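Caring for the Things We Wear and Use
Handout for session 2: Hats, crumbs and the shared table

Noemi Zanetti

Welcome back, everyone, and welcome to the three of you who are joining from the evening group. These notes cover what we talked through last time and a fair bit that we ran out of time for, so please don't worry if you meet something in them that you have no memory of hearing. Read them with a cup of tea. The practical task is at the end, and you'll need one cap of your own and a table.

Where we had got to

We finished the first session with the idea of a "landing place". A landing place is any flat surface near a door, a kettle or a socket where things get put down by people who are on their way to do something else. Most homes have at least one and many have several. Mine is the end of the kitchen table, and when I was growing up it was the top of the chest freezer in my grandmother's back hall, which held gloves, seed packets, my uncle's hats and, for one whole winter, a bicycle pump.

I asked you to keep a small diary of your own landing place for a few days, and I was delighted with what came back. Two things appeared in nearly every diary. One was the small kitchen appliance that lives there because the socket is there. The other was headwear! I had expected post and keys, and there was plenty of both, but caps were the surprise, and so I have rearranged the session to give them proper room.

Why caps end up on the table

A cap is an awkward thing to store. It has a soft part that wants to be round and a stiff part that wants to stick out, and it won't fold without complaint. A scarf goes in a drawer and a coat goes on a hook, but a cap on a hook tends to hang by its strap and slowly pull out of shape, and a cap in a drawer takes up the room of six pairs of socks. So down it goes on the table, and the next one goes down half on top of it, and by the end of the week you have a little herd of them.

There is nothing wrong with this for an afternoon. Over a season, though, the one at the bottom gets a flattened crown, and a brim that has had another brim resting across it will often take on a bend that you didn't choose. Dark caps are particularly hard to keep track of. Several of you wrote that you owned more black caps than you thought, and that you only found this out when you gathered them into one spot.

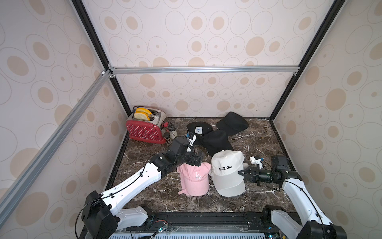 I'd like you to think about caps and toasters together for a moment, odd as that sounds. Both need a clear bit of space around them. A toaster needs it for safety, and this is the one point in the whole handout on which I shall be strict: fabric stays well away from a toaster that is in use, and nothing is ever laid over the slots, even when the thing is cold and you are only putting your cap down for a second. Habits formed with a cold toaster are the same habits you will have with a hot one. If your only socket is at the landing place, then it is the caps that must move.

Crumbs are the other half of it. They travel much further than you'd think, and they are very fond of the sweatband inside a cap, where they sit against the cotton and leave small greasy marks. Anybody who keeps jam, oil or sauce by the toaster has a stickier version of the same problem. Keep jars and bottles together on a small tray that can be lifted off and wiped, and put the tray on the far side of the appliance from anything made of cloth.

A word about cables

A cable lying across a table is a cable waiting for an elbow. Bring the slack back behind the appliance and fasten it loosely with a bit of soft tie. Please don't wind it tightly round the base, and don't let it run under a pile of clothing, where you can't see if it has been nicked. When you clear the table, follow each cable with your hand from one end to the other before you lift anything. I learnt that one by sending a lamp to the floor in front of a full classroom in February, and I have been faithful to it ever since.

Looking after the cap itself

Brushing. Use a soft clothes brush and go gently round the crown in one direction, then along the brim from the seam outwards. Do it before any washing, as loose dust turns to mud the moment it meets water.

Spot cleaning. Cool water, a drop of mild washing-up liquid and a clean white cloth. White matters here, for a coloured cloth may give up its dye just when you don't want it to. Dab, wait, and dab again with plain water. For embroidery I use a baby's toothbrush and work along the stitches, never across them. Pale thread on a coloured cap needs patience, and it is much better to stop early and come back to it the next day.

Washing. Many cotton caps can be washed by hand in a basin of cool water, but read the label first. Older caps sometimes have cardboard in the brim, and cardboard doesn't forgive. If you tap the brim and hear a dull papery sound, keep to spot cleaning. Dark and light caps go in separate basins, always. I know it seems fussy for such a small wash, but I have a once-cream cap at home which would tell you otherwise.

Drying. Stuff the crown with a rolled hand towel, or sit it over an upturned bowl, and leave it somewhere airy. No radiators, please, and no perching it near the toaster to "finish it off" – somebody asks me this every single year.

Putting caps away

We looked at three ways of storing caps, and I promised to set them down properly.

The first is the shelf row. Each cap sits crown-up with its brim facing the front, one beside the next and not touching. It takes the most room and is kindest to the shape. Choose it for the ones you'd be sorry to lose.

The second is the nested line, where you tuck the crown of one cap inside the next, all facing the same way, like spoons. The back panels fold inwards a little and spring out again when you wear them. It is good for a drawer or a deep box, and it suits everyday caps very well. Don't press the line up tight.

The third is the peg rail, with one cap to a peg, hung from inside the crown so that the weight is spread. Avoid hanging by the strap if you can. Fabric straps stretch and plastic ones crack at the holes.

You may find that you want two of these at once, one for the caps in daily use and another for those that come out on holiday. That's perfectly sensible. What I'd steer you away from is having no method for the daily ones, for those are the caps that find their way back to the table.

Sorting without sorrow

When we sort, we don't begin by throwing away. Lay the caps out so that each can be seen whole, with its front towards you, and look at them for a minute before touching any. Put together the ones that are nearly the same. Try each on in front of a mirror (really do this, it is the best part) and notice which you reach for first. A cap that pinches, or that you always take off again before leaving the house, might be happier with someone else. Those with a logo or a place name on the front often carry a memory, and memory is a perfectly good reason for keeping a thing, though it does deserve a better home than under four others.

Practical task for next time

Clear your landing place completely and wipe it down. Stone and stone-look tops with a busy pattern hide crumbs wonderfully, so use your palm as well as your eyes. Unplug the toaster, let it cool right through, empty the crumb tray over the bin and put it back in its corner with open space on every side. Then return only what needs to live there. Choose one cap, clean it by whichever method suits it, and bring it along with a few lines on what you did and how it came out. Failures are very welcome and usually teach the rest of us more.

Please write your notes by hand if you can manage it. A page is plenty. I'll have spare brushes and white cloths with me, but do bring your own bowl for drying, as we were short last time and poor Noemi had to carry hers home with a damp cap still on it.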